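The Tulips from Dorwood

Géza Barta bought the tulips at the closing sale of a shop in Dorwood. They were artificial, pink and white and yellow, and they came in a paper sleeve with the price crossed out twice. He paid with coins. The woman at the register asked if he wanted a vase and he said he had one at home.

He had moved to Dorwood in September, after the apartment in Zarkent was sold. The new place was on the second floor. It had one good window, a white table that the last tenant had left behind, and a radiator that knocked at night. Most of his boxes were still in the hall. He had labeled them in pencil and now could not read the labels.

The vase was in the fourth box he opened, wrapped in a dish towel. It was plain glass. His wife had bought it at Vainio, a hardware store that sold glassware in the back next to the paint. She used to put real tulips in it in the spring and complain that they went soft in four days. She cut the stems with the kitchen scissors, which he had told her not to do, and afterward he always had to sharpen them.

He washed the vase and dried it. Then he put the tulips in all at once, the way they had come out of the sleeve, and they stood there in a clump like celery. He took them out again.

Luuk Schouten from downstairs knocked while he was doing this. Luuk was a retired bus driver. He had driven the Flarno line, 27 miles each way, and he came up most afternoons to borrow something or return it. That day he was returning a screwdriver.

"Those need bending," Luuk said.

"They're fine."

"There's a wire in them. Bend the wire."

Géza bent one. It was a yellow one, and it stayed where he put it. He bent another. Luuk sat down without being asked and watched him.

"My sister had some like that," Luuk said. "Had them in the front hall for years. She dusted them with a paintbrush."

"What kind of paintbrush?"

"I don't know. A small one."

They worked on it for most of an hour. Luuk thought the tall ones should go at the back. Géza thought there wasn't a back, because you could walk around the table. Luuk said that nobody was going to walk around the table, there was a wall. Géza looked at the wall and put the tall ones at the top.

The leaves were the hard part. They were wide and stiff, and when he pushed one down another one came up on the other side. He gave up on them after a while and let them go where they wanted. One white tulip would not stay up either. He straightened it and it dropped again over the side of the vase. He straightened it a second time.

"Leave it," Luuk said. "Real ones do that."

Géza remembered that they did. In Zarkent there had always been one hanging down by the second day, and his wife would never let him throw it out. She said it was only looking at the table.
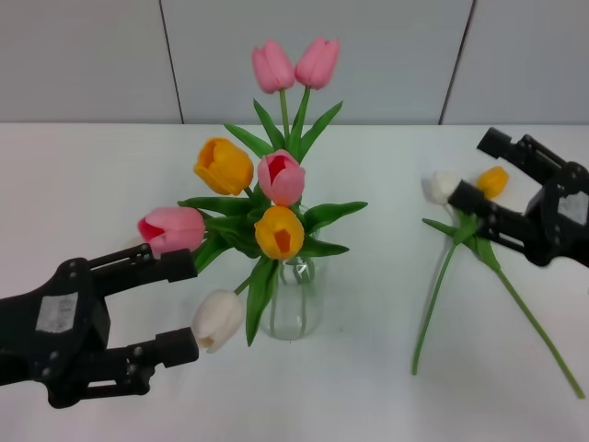
The tulips on the white table.

He left it. Luuk asked what there was to eat, and Géza heated up the soup and cut the bread. They ate with the vase between them, and when Luuk wanted to say something he leaned to the left to see past the leaves.

"You could move that," Luuk said.

"I could."

Neither of them moved it. Luuk talked about the Flarno line, and the winter the bus got stuck behind a load of hay and all the passengers got out and helped pitch it off the road. Géza had heard it before. He asked the same question he had asked the last time, which was what happened to the hay, and Luuk gave him a different answer.

After Luuk went down, Géza washed the two bowls. He opened another box in the hall and found the kitchen scissors in it, along with a bag of clothespins and the tax papers he had been looking for since the move. He tried the scissors on the edge of the paper sleeve. They were dull. He put them by the sink and went to look for the whetstone.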